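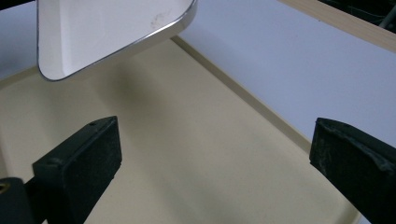 Ticket: white tray won't sit flat on the beige one
Product: Mallach serving trays, white with silver rim, plus the large beige
Status: open, waiting on Drurkenel support
Opened 14 Dec 2022 by Nosipho Makhubela

Hi all, me again (sorry!). I bought the white Mallach tray to go with my big beige one, and the idea was that they'd live stacked at the end of the table and I'd get my worktop back. Only the white one rocks. Press one corner and the opposite one pops up, maybe 4 mm, and it makes a horrible little clack every time somebody walks past.

What I've tried so far:

Turned the white tray round the other way. Still rocks, same corner.

Put the white one straight on the table with nothing under it. Much better, hardly a wobble, so now I'm suspicious of the beige one.

Washed the pair of them in case there was something stuck on. There's a greyish smudge on the underside of the white tray that won't shift with washing-up liquid, but it's flat to the touch and I can't see it being the culprit.

Left the beige one overnight with a pile of cookery books on top. No change, and I had to put all the books back.

The beige tray is the older of the two, I've had it since July, and it came from the Lotmont shop. Could they be slightly different sizes? The corner of the white one seems to land too near the raised lip on the beige.

Reply from Thijs De Bruijn, Drurkenel support
Hi Nosipho, thanks for all the detail! Could you lay a ruler across the middle of the beige tray and tell me if you see daylight under it? Please leave the smudge alone for now, no scouring pads near that rim.

Nosipho
Will do tonight. My ruler's only 40 cm but it ought to reach far enough!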